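Let the Opening Act Finish

I went to see Kandolis in July, in a hall that holds 2000 people. The tickets said doors at seven. The opening act, a singer named Tahmineh Akbari, came on at 8 with a guitar and one other musician. By her second song I could hear a conversation behind me about parking more clearly than I could hear her.

I don't think the people talking were rude in general. They had paid to see someone else and they treated the first forty minutes as a waiting room. Most of us have done it. I did it for years. I would show up late on purpose, ask a friend to text me when the main set was close, and feel clever about it.

I've changed my mind, and I think pop audiences should too.

The first reason is simple. Almost every act I care about now was an opener when I could have seen them cheaply. Fivach opened for a band I no longer listen to. I was in the lobby buying a shirt. Two years later I paid four times as much to watch them from the back of a much bigger room.
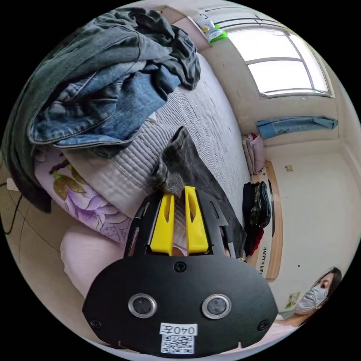
The second reason has to do with how young artists get paid, or don't. An opening slot on a tour like this one often covers gas and a shared room. What the artist is supposed to get in return is attention. If the crowd won't give it, the deal is a bad one, and the next good singer may decide to stay home and post clips.

Ernő Bárány, who books a small club called Iritgate, told me he has stopped putting more than one opener on a bill. He used to run 4 acts a night. People complained that it went too late, and the first two played to the bar staff. I understand his decision, but it means two fewer acts get heard.

Venues could help. Print the set times on the ticket, with the opener's name in the same size type as the headliner's. Turn the house music off a few minutes before the first act. Headliners could help as well. When Kandolis finally came out, they thanked the city, the crew and the sound desk, and never mentioned Akbari.

I looked her up on the train home. Her best song had 1451 plays. It was the one she closed with, a slow one about her grandmother's apartment, and I had missed half the words because of the parking conversation. I've played it most mornings since. She has a few dates of her own in the fall, and I bought a ticket for the closest one. There's an opener listed. I plan to be there when the doors open.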